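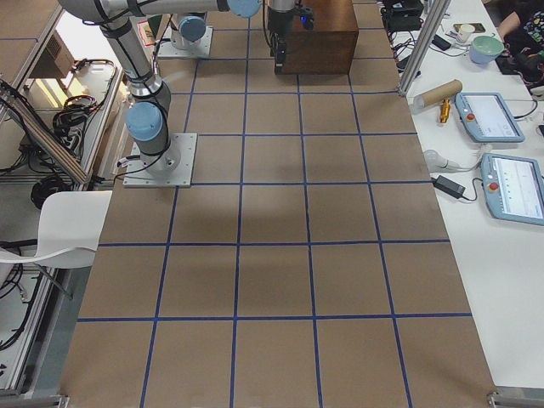
Brown kraft paper on a table, marked out in dark blue tape.

Home Paper Tape Cloths Delivery Basket

Flatora covering paper, plain brown, on the roll

Print this page | E-mail to a friend

Back in stock. Same paper as before, new core, slightly tighter wind. For floors, worktops, shelves, wrapping, packing out boxes, kids' painting, whatever you like really. We sell most of it to decorators and the rest to people moving house.

Weight 80 gsm. Width 500 mm. Length 40 m. Sold in packs of 2 rolls, no singles, sorry, the carton is made for two and they get crushed otherwise.

One side is smoother than the other. Smooth side up for writing on and for anything you want to wipe crumbs off. Rough side up on floors, less slippy in socks. Plain brown only. The white was dropped in January and we're not getting it back, so please stop asking on the order form!

What it's good for

Dust, light splashes, pencil marks, glue drips. Emulsion off a roller is fine if you aren't daft with it. It isn't waterproof. A knocked-over tin will go through, so put a cloth down first and the paper on top. On stairs use a proper cloth and don't use paper at all.

Will take pencil, marker, chalk, wax crayon. Ballpoint tends to poke through if there's carpet underneath.

Laying it

Unroll it the day before if you can, it sits flatter. Leave it curl side down with some books on the ends. Overlap joins by a good hand's width and tape the join along its whole length, dabs every so often are no use, the edge lifts and somebody's foot goes under it. Pull from the middle outwards. You'll get a few creases, everyone does.

Cut with a long blade against a metal rule, or fold hard and slit the fold with a table knife. Scissors are ok for short bits.

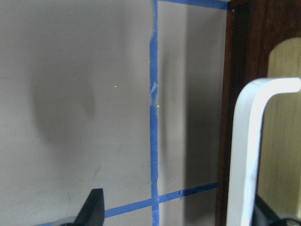 Tape. We get asked about this more than the paper. Use a low-tack one on anything painted and let new paint harden properly before you go near it, whatever the tin says about recoating. The Sandus low-tack is the one we stock. Try a bit somewhere out of sight first. Press it down with a thumb or an old bank card, run it right into corners, take it off slowly and fold it back on itself as you go. If it's been up in a sunny window for ages warm it a little with a hairdryer.

Ordinary parcel tape sticks paper to paper well enough but will pull varnish off a table. We have had the e-mails.

Drawers and shelves

Nice cheap liner. Cut to the base of the drawer less a couple of millimetres each way, or it rides up at the sides. No need to stick it. Swap it when it looks tatty. Take the drawer right out to measure, they're very often not square at the back.
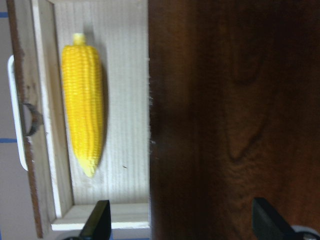 Yellow toy corn cob in an open wooden drawer.

Not for food. It's a covering paper and isn't sold as food safe, so no lining bread bins or cake tins. We do have a greaseproof, see Paper.

Trade packs

Le Goff dispensers take this width with no adapter. Blade guard sold seperately. Bigger quantities come on a pallet, minimum 500 rolls, kerbside delivery only, you will need someone there to help get it in.

Storage: upright, dry, off concrete. Damp gets in at the ends first and the edges go wavy, can't be put right after that.

Recycling: goes in with paper if it's clean. Tape off first please. Painty stuff in the ordinary bin.

Returns: unopened packs only. If a roll turns up dented send us a photo and we'll sort it, dont send the roll back.

Prices are on the order form and were last changed 1 November 2021. Delivery extra on islands.

Contact Clorermont | Copyright Clorermont, all rights reserved | Back to top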